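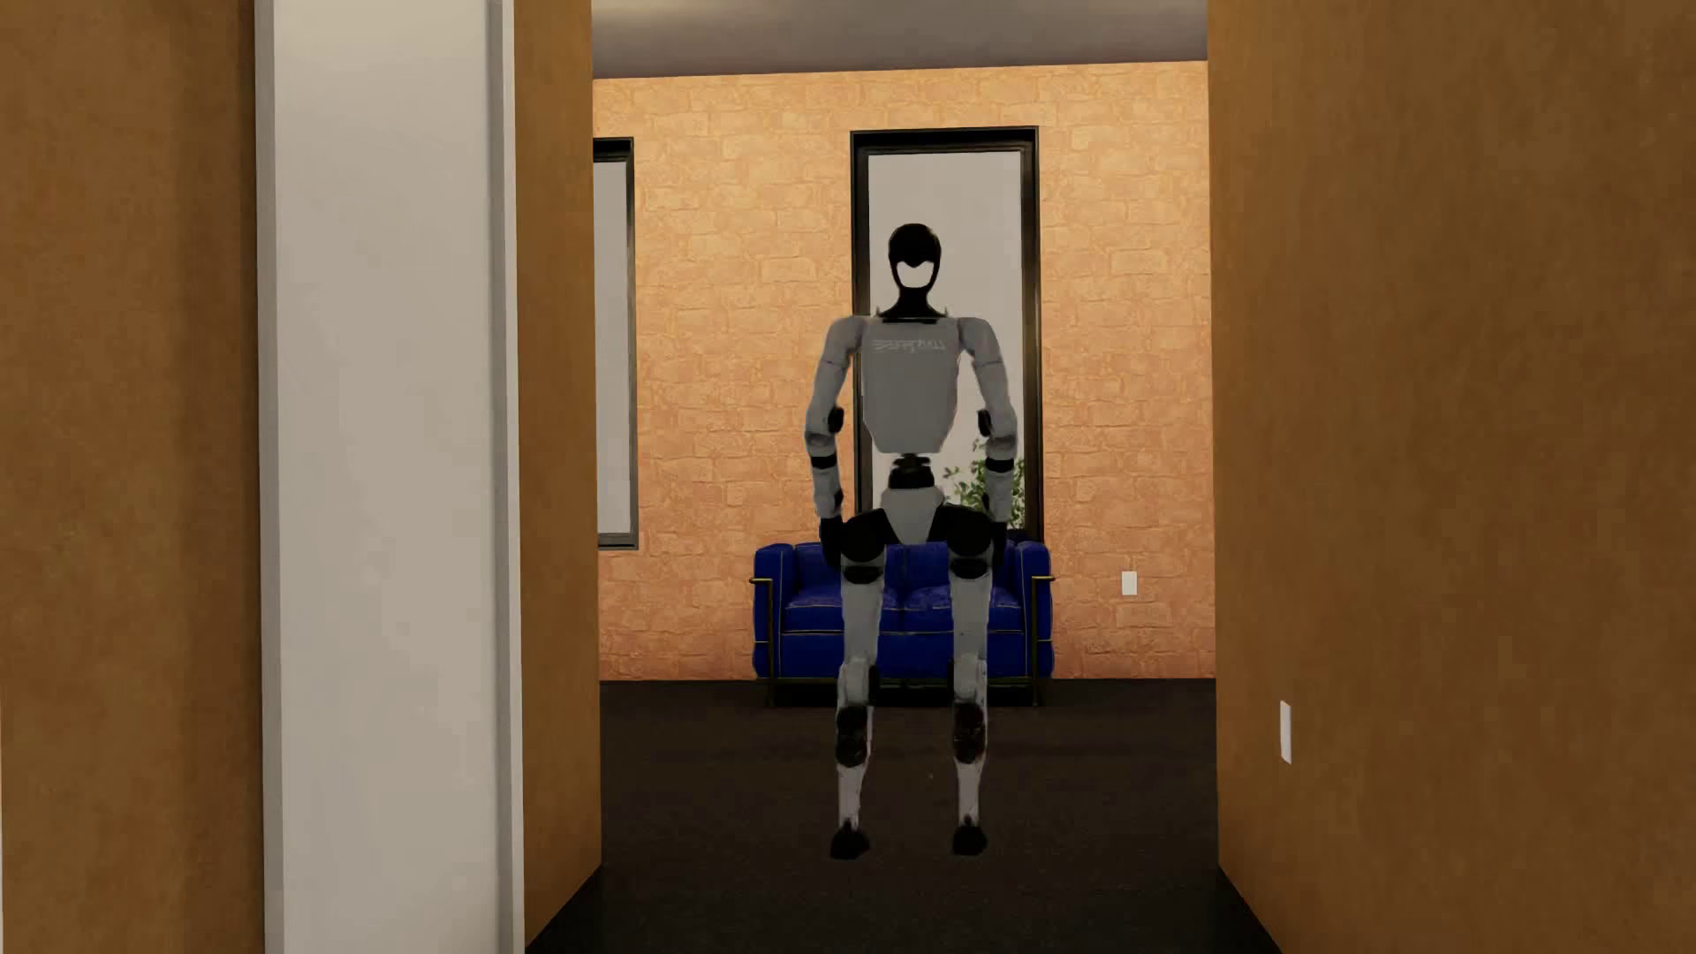

Ehsan reckons I have been measuring the wrong thing, and he said so very kindly over a cup of tea, which is how he says most things. His point was that a stop distance averaged over all the runs tells us very little if the walker treats a wide opening and a narrow one as the same problem, and that I ought to split them before I write another word to Paslow.

March 21, 2024

So I have split them. The full batch in the Potodby simulator is 2,689 runs, all with the humanoid starting upright in or near a doorway and asked to get to a spoken goal ("go to the sofa", "wait by the window" and so on). Of those, 1,538 are wide openings, and on these the new planner reached the goal 90 per cent of the time, which I am very pleased with. The rest are narrow ones and they are a good deal worse. I haven't got a proper figure yet as the scoring script fell over on the last folder (my fault, I had renamed it and forgotten).

What I did notice, going through the narrow failures by hand with the sound of the rain for company, is that the arms seem to be the trouble far more often than the feet. The planner treats the body as one upright cylinder, the width of the shoulders, and a hand that swings out on a turn isn't in the sum at all. Kandeck's old walker had the same complaint, if I remember the October notes rightly.

Next: give the forearms their own little cylinders, keep everything else the same, and rerun with the same 8 seeds. Ehsan Kakakhel has offered the Butt machine overnight, bless him. Must remember to turn off the video logging first or we shall fill the disk again.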